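Stunden Lunch Club — progress report no. 2
To: Bit-na Nam, Plasent Fund
From: Kyung-tae Kwon
Aug 4, 2020

Bit-na, sorry this is a few days behind. Kitchen inspection and the van both landed in the same week. Headings as per your form, skipped the ones that don't apply yet.

Where we are

Hot lunches running again since May, delivery only. 90 people on the regular list, up to 100 if you count the ones who only want the Sunday bag. Waiting list is short and mostly from the Tolentino flats, where the lift has been out and people can't get down to the shops. We've taken the worst-placed of them straight on without the usual home visit, done it by phone instead. I know the agreement says visit. Can we agree a change in writing please.

Meals out the door this period: 1,271. Target for the whole grant is 2,000 so we are ahead, and will probaly go past it well before the end date. I would like to talk about what happens then.

Food

Menu is on a three-week turn now. Soups went down badly in the warm weather, swapped for cold chicken and potato salad, fewer complaints. Fish pie stays, people ring up about it. Soft diet meals are the hard part — small numbers, lots of labour, and they can't be done in the same batch as anything else. Two people on thickened food have moved to their own carer's arrangement, which helped.

Allergy sheet redone. Old one had celery and mustard in the same column, no idea how long that had been wrong. Every lid now carries the person's initials plus a coloured dot.

Prices: eggs fine, milk fine, tinned tomatoes up a lot. Butcher has held his price to the end of the period but won't promise after that.

Premises

Modow hall, same terms as before. Rent paid to date. Inspection passed with two small points: seal on the second fridge (replaced) and no lid on the bin by the hand basin (bought one). Hot water still slow in the mornings. Landlord has been told twice and in writing.

Tables wiped down between batches, log sheet on the back of the door, filled in most days. Not all. Working on it. 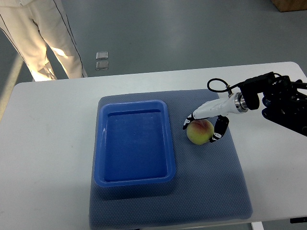
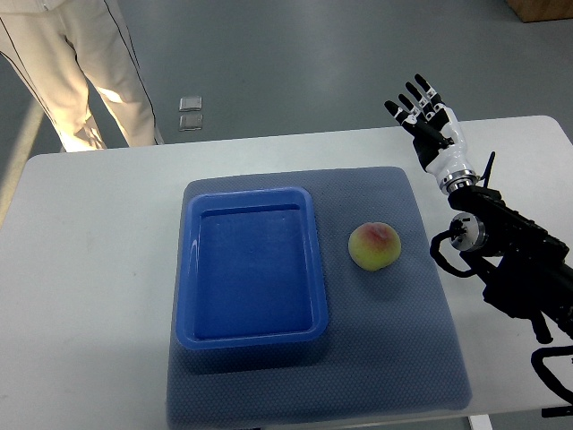
White table and mat, both photos. Blue tray in both too.

Delivery

Van failed its MOT on brakes and a rear tyre. Off the road four days. Covered with three private cars and a lot of goodwill, mileage claims are in the spreadsheet under Other. One round went out late every day of that and we had cold food reported at two doors, both replaced with a sandwich bag the same afternoon. Insulated boxes would have saved us. See below.

Doorstep check is working well. Driver knocks, steps back, waits for an answer, has a few words. Four calls passed on to family or the surgery as a result. One of those was a lady with no power since the night before. For several on the list the driver is the only person they speak to that day and the rounds take longer becuase of it. Not something I want to cut.

Money

Spend is under on wages, over on packaging and fuel. Net slightly under. Foil trays are the main overspend, the cheaper ones leaked gravy so we went back to the old supplier. I'd like to move some of the wages underspend across to cover insulated boxes, quote to follow. Small sum but your rules say ask first, so asking.

Receipts scanned up to the end of last month. Two missing, both petrol. Chasing.

Not done

Feedback forms. Printed, not sent. Will go out with the meals next week, big print version as well.
Food hygiene refresher for the two newest cooks. Course was cancelled, rebooked online.
Second fridge thermometer — ordered, wrong one came, sent back.

Need from you

Yes or no on phone assesments instead of visits.
Yes or no on moving the wages money.
A date to talk about what follows once we hit target. Mornings before ten are best for me, after that I'm in the kitchen and won't hear the phone.

Kyung-tae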